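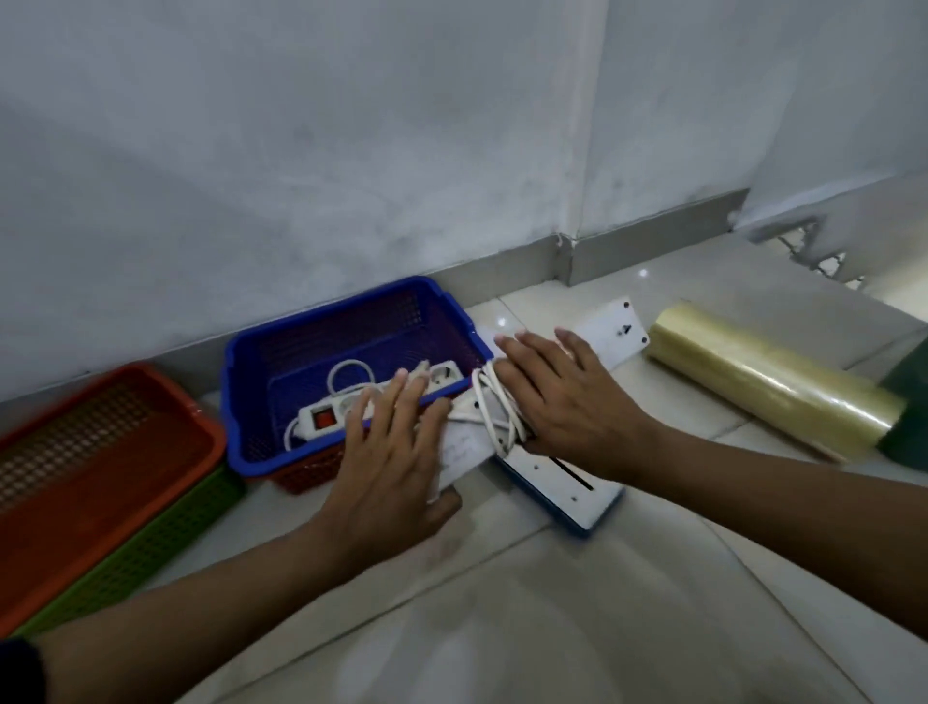 Tesembridge College Board of Trustees

The Tesembridge College Board of Trustees is the body that runs Tesembridge College, a public two-year school with 2,812 students. I've been keeping up this entry for a while, and I'll admit I'm fonder of the subject than most people would be (I sat through plenty of the meetings!).

Role

The board hires the president, sets tuition and signs off on the budget. It also has the last word on new buildings, and that's where most of the long evenings come from. It doesn't pick faculty, though people write in every year thinking it does — those letters go to the provost's office.

Membership

Trustees serve four-year terms. Most are named by the county, two are elected by alumni, and one seat belongs to a student, who can speak on anything but votes only on fees. I always thought the student seat was the best part of the setup, and the minutes from those years are a lot more fun to read.

The chair is chosen by the other trustees each December and can hold the job for no more than 2 years in a row. If a chair quits early, the vice chair fills in until the next December meeting.

The Morais Hall vote

The best-known fight was over Morais Hall, the old science building. The president's office wanted to sell it to Trumoteo, a developer, and lease back one floor. Alumni hated the idea, and 73 of them signed up to speak in a single night. The sale failed by one vote, the chair stepped down the next morning, and the building was kept and given a new roof instead. I was in the back row for that one and got home well after midnight.

Meetings and records

Meetings are held in the Sollurer Room, on the second floor of the library, which seats 100. They're open to the public except when the board talks about personnel or lawsuits. Minutes go up on the college site once they're approved, and the older ones are in bound volumes at the reference desk — ask for them by year, as the index is a mess.

See also

Tesembridge College
Morais Hall
Tesembridge College Faculty Senate

Last updated 2022-12-17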